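# Bench coverings: cloth, mat or bare top?

**wumbei_bench** (September)

I look after three wet benches at a small water testing lab in Wumbei. The bare tops are pale laminate and in decent shape apart from some dye staining. Management wants them covered before the next fit-out inspection. Options on the table:

1. Dark fabric cover, clipped at the edges
2. Vinyl or rubber mat, cut to size
3. Leave bare, resurface the worst one

Bench tops are 854 mm deep. Work is mostly racked tubes, pH and turbidity, some colour-change titrations. No open flame. Dilute acids only. What is everyone using, and how long does it last?

---

**galora_tech**

Option 2. Fabric is porous. Once a spill is in it you can't verify that it is out. With dilute acid you also get slow fibre damage that doesn't show until the cloth tears on a corner.

We run 3 mm nitrile rubber sheet. Wipes down with detergent, then water. Trim it short of the bench edge so it doesn't lift when someone leans on it. Ours has been down for 60 months and the only wear is under the centrifuge feet.

---

**pipette_and_tea**

Disagree in part. Depends which bench.

For the titration bench, leave it bare and light. You are judging a colour change against whatever is behind and under the flask. A dark surface makes that harder and people end up sliding a sheet of paper underneath, which then gets wet. For racked clear tubes the reverse applies. Menisci and condensation are easier to pick up against something dark and non-reflective.

So you may not want the same covering on all of them.

---

**galora_tech**

White tile under the flask fixes the titration problem. You don't need to design the bench around it.

---

**pipette_and_tea**

A tile works until it goes walking. Ours lives in three different drawers depending on the shift.

---

**asen_fume_hood**

We're on dark cloth for the dry side only. Notes from about a year of use, for what they're worth:

- Glare is much lower than on bare laminate. Overhead tubes used to reflect straight into the operator's eyes.
- Clear acrylic is easier to find on it than I expected. The top plate edges catch the light.
- Lint is a real issue. We do not open filter packs on it.
- Fixing matters more than fabric. Loose cloth creeps and takes the racks with it.
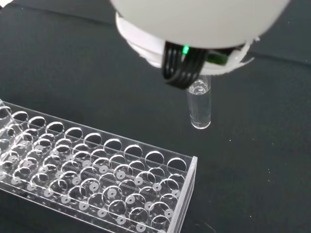
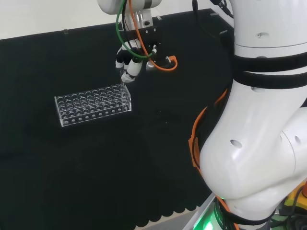

## Fixing and edge detail (split from above by moderator)

**wumbei_bench**

Thanks. The clips are what I wanted to ask about. I can see three clear ones standing up from the far edge in the second picture. Do they foul anything when you slide gear to the back?

---

**asen_fume_hood**

They do stand proud, so you lose a bit of depth. We keep tall items forward of that line. On an 854 mm bench you won't notice. On a narrow shelf you would.

Clip spacing is personal preference. Too few and the cloth bellies between them. Start at the corners, pull it snug, then fill in. Don't pull it drum tight, because it relaxes overnight and you'll be doing it again in the morning.

---

**galora_tech**

I'd still object to clips on any bench that gets wiped daily. Each one is a dirt trap. Bevelled edge and a bead of neutral-cure silicone, finished.

---

**asen_fume_hood**

Agreed for wet work. I did say dry side only. The point of the clips is that the cloth comes off for washing. You can't do that with something glued down.

---

**letunmont_qa**

Auditor's view, because this thread is going to get found by people with inspections coming up.

Nobody has ever written me up for colour. I have been written up for:

- a covering with no cleaning record
- a torn corner repaired with packing tape
- a cover that hid a swollen joint in the bench top

The last one is the argument against option 2 as usually installed. A mat that stays down for 60 months is a mat nobody has looked under for 60 months. Lift it on a schedule and write down that you lifted it.

---

**galora_tech**

Fair. We lift one corner each quarter. I'll admit we don't lift the whole sheet.

---

**letunmont_qa**

Water runs to the middle. Lift the whole sheet.

---

**pipette_and_tea**

On racks, since they came up: watch the acrylic ones if you wipe down with solvent. Alcohol will craze them over time, starting around the drilled holes where the stress is. It looks like fine frosting. Use detergent on the rack and keep the alcohol for the bench. On a rack with a lot of holes you'll get tired of drying it by hand, so stand it on end and leave it.

Also, a rack on cloth sits with a bit more grip than on laminate. A rack on wet rubber will skate.

---

**galora_tech**

Only if the rubber is smooth. The textured sheet holds fine, wet or dry. It takes longer to scrub, though.

---

**wumbei_bench**

Priced it up this afternoon. Textured nitrile for the two wetter benches comes to $908 with cutting and delivery. Cloth for the third is small change by comparison. Resurfacing the worst top was quoted separately and is more than both.

Current plan:

- Benches 1 and 2: textured rubber, laid loose, lifted in full every quarter, logged
- Bench 3: dry work, dark cloth, clipped at the back edge
- Titrations stay on bench 1 with a white tile that gets its own labelled hook

The swollen joint comment sent me looking, and bench 2 has one near the sink. That gets fixed before anything goes over it.

---

**letunmont_qa**

Let it dry out properly before you seal it. A week with the tap isolated if you can spare the bench.

---

**pipette_and_tea**

Still think bench 1 should stay bare, but the hook is a good idea. Get two tiles.

---

**wumbei_bench**

Two tiles ordered. Will post again once the rubber has been through its first quarter.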